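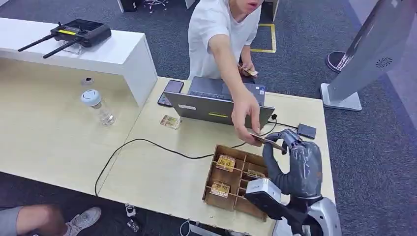 Rostislav Slanina does most of his teaching by remote control, and most of it is boring, he says. Small flat packets, a hand, a tray with compartments. Over and over. "People think you show it once. We did 90 on Thursday and threw out 13."

Why throw any out? Bad takes, mostly. He hesitates, or the fingers close too early and he corrects halfway. "If I dither, it learns to dither. So that one goes in the bin."

The project is called Zaltmont and the handover is the part he keeps coming back to. Putting a packet in a compartment he calls easy-ish. Taking one from a person is another thing -- people let go at differnt moments. Some of them tug. "My colleague holds on like it's his wallet. I told him, let go when you feel the pinch. Then I thought, no, keep doing it, customers will do that too."

He tried guiding the arm by hand first. Gave up after 2 weeks. Too heavy on the shoulder (his, he means) and his own arm kept getting in front of the camera. Remote is slower to learn but the motion comes out cleaner, he thinks.

And how long before he trusts a new operator? "48 takes. Before that I dont even look." He's training one in September. Then back to the packets.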